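Your first running suture on a practice pad

I love this exercise! A simple running stitch is where suturing starts to feel like a rhythm, and a synthetic tissue pad lets you repeat it as often as you like.

What you need: a pad with a clean incision, a curved needle with thread attached, a needle driver and a second instrument for support. I use black thread because the loops show up so well on pink.

1. Set the pad down so the incision runs from side to side.

2. Grip the needle a little past the middle of its curve, closer to the thread end. Close the jaws firmly.

3. Bring the point in at right angles to the surface. Then roll your wrist and let the curve do the work - pushing straight ahead only drags the pad along.

4. Come up on the far side, the same distance from the edge as you went in. Let go, pick up the needle near the point (never on it) and follow the curve out.

5. Tie your anchor knot, then carry on down the incision with even gaps. Snug is plenty. If the edges pucker, ease off a bit.

Nerea Cabello got me doing 10 slow passes before I was allowed to speed up, and wow, did it help. Try a slanted incision next - the wrist angle feels completely different!
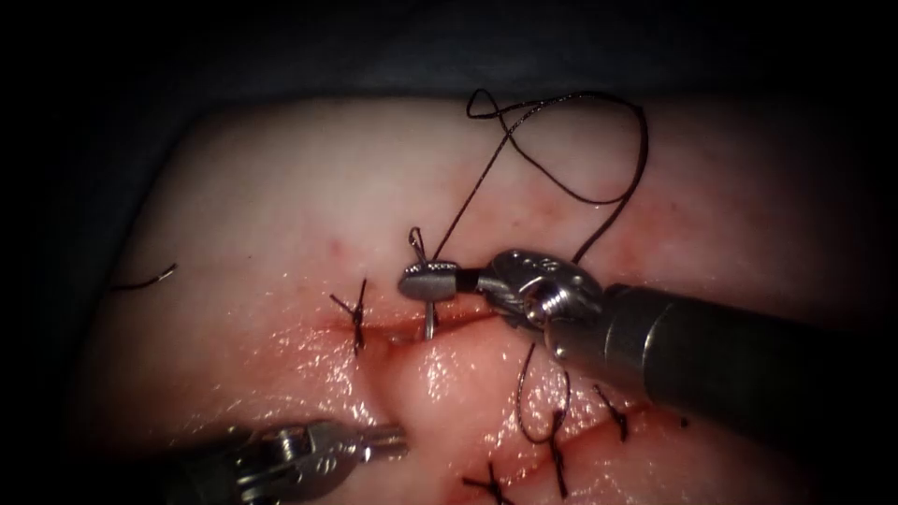 Curved needle in the driver jaws, going down through the upper incision.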